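Drullitley Robotics Club: Station Guide
Section 4. Setting Up the Computer Disassembly Station
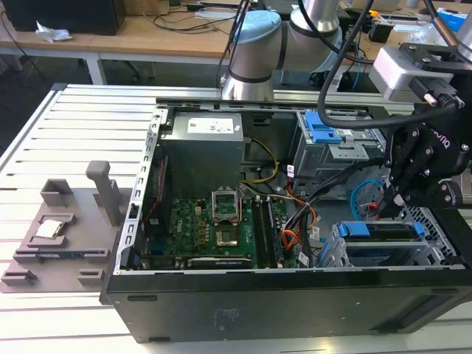
4.1 Before you start

The station uses one arm, one gripper, the slotted aluminum table, the gray tray and a desktop tower with its side panel off. Two students run it at a time. One works at the table (the loader) and one stays at the control screen (the operator). Trade places between runs if you like, but not during one.

You need:
- Safety glasses for both students
- Grounding strap for the loader
- Phillips screwdriver, size 2
- The run sheet for the Olard program, with the last tower number filled in
- Lint-free wipes

CAUTION: Towers must be unplugged from the wall for at least 16 minutes before they come to the table. Never open a power supply. If the cover of a power supply is bent or loose, put the whole tower on the reject shelf and write it on the run sheet.

4.2 Placing the tower

1. Press the red stop button and check that the control screen shows STOPPED.
2. Put on the grounding strap and clip it to the table.
3. Remove the side panel. Store it on the rack under the window.
4. Lay the tower on its side with the open side facing up. The drive bays go to the right and the power supply goes to the far side, away from the loader.
5. Slide the tower until it touches both corner stops. Do not force it. If it will not sit flat, look for a screw or a cable caught underneath.
6. Push down lightly on each corner of the case. It should not rock.

NOTE: The Drillwood program file was written for a different case size. Do not load it at this station.

4.3 Placing the tray

7. Set the tray to the left of the tower with the tall post at the back.
8. Fasten it with the two thumb screws that fit the table slots. Finger tight is enough.
9. Wipe out the pockets. Dust in a pocket will tilt the chip.
10. If the processor has already been taken out, place it in its pocket with the metal heat spreader facing up. Hold it by the edges.

CAUTION: Do not touch the gold contacts in the socket with your fingers, a wipe or anything else. Leave the socket frame open during the run. A closed frame will stop the program at its first check.

4.4 Clearing the cables

The gripper has trouble with wires that stand up above the drive cages. Most failed runs this spring came from this step being rushed.

11. Lay loose cables down between the motherboard and the lower drive cage.
12. Check that no cable crosses a blue drive tab. The fingers need to reach the tabs from above.
13. Do not cut or unplug cables to make room. If they will not stay down, use a strip of paper tape and note it on the run sheet.
14. Follow the arm's own cable from end to end. It should hang free on the right side and not catch on the case.

4.5 First movement

15. The loader steps back behind the yellow line and says "clear."
16. The operator releases the stop button, loads the Olard program and sets speed to 19 percent.
17. Run HOME. The arm should rise before it moves sideways. If it moves sideways first, stop it and get a mentor.
18. Run TOUCH TEST. The gripper lowers over the lower drive cage with its fingers open, waits, and goes back up. Watch the fingertips, not the screen.
19. If a fingertip touches metal, stop, go back to step 5 and check the tower against the corner stops.

NOTE: The touch test takes about a minute. It must be repeated each time a new tower is loaded, even if it is the same model as the last one.

4.6 Error codes you may see

1762: Gripper did not reach the open position. Check for a wire between the fingers. Press stop before you reach in.

TRAY: Tray position not confirmed. Loosen the thumb screws, push the tray fully back and tighten again.

Any other code goes on the run sheet exactly as shown. Do not restart the controller to clear it.

4.7 Practice for Tlapale

Teams going to the Tlapale meet must finish 4.2 through 4.5 with no help from a mentor. Practice runs from May count if both students signed the run sheet. For recording drive removal times, see Section 5.

Section last revised Saturday, June 23, 2018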